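Zumum Hand-Held Gripper — replacement fingertip pads and service notice

Product page, updated 19 December 2023 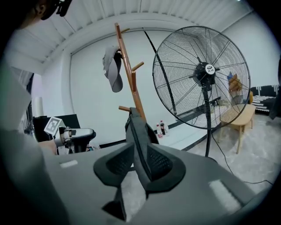
View from the gripper's camera with both fingertip pads open, coat rack and standing fan behind.

The Zumum is a hand-held gripper for recording of household tasks, such as taking a cap from a hook or moving a bottle. It is sold by Jitov with two fingertip pads, one spare finger segment and a carrying bag. Before you order new pads, please read the notice below, it concerns grippers delivered before March.

Service notice: pad coming loose during a grasp

We received reports from customers that one pad can slide off its finger when the gripper is closed on a thin round object. In our workshop we could repeat the fault. The pad is held by a small clip, and on the earlier grippers this clip was molded too short. After many closings it loses its tension, and the pad moves forward a little with every grasp. At the end it falls, together with the thing you are holding.

The fault gives no warning in the software. The opening width is measured at the base of the finger — the recording looks correct while the pad is already out of its place. One customer, Ikness, lost two days of recordings in this way, and we are sorry for it.

Which grippers are concerned

Look at the serial number inside of the battery door. Numbers up to 300 have the short clip. Numbers above 300 have the new one and need no action.

What to do

Stop using the gripper near glass, hot liquids or a running fan. A fallen pad is light, but it can pass between the wires of a fan cage and touch the blades.

Switch off the gripper and pull each pad gently forward with two fingers. If it moves, do not glue it. Glue makes the finger segment impossible to change later, and such repairs are not covered.

Order repair kit 104. It contains two clips, two pads and a small key. For the grippers named in this notice the kit is free, also after the end of the warranty. The exchange takes a few minutes and calibration must be done again after it.

Pads and parts

Fingertip pads, pair, dark gray, mesh surface
Finger segment, lower, dark gray
Clip set, new form, for all versions
Repair kit 104

We advise to change the pads after 200 hours of use, or sooner if the mesh becomes smooth. Pads for the Moya gripper look similar but have another clip, please do not mix them.

Orders and questions about the notice go through the Jitov service form. Write the serial number in the first line of your message.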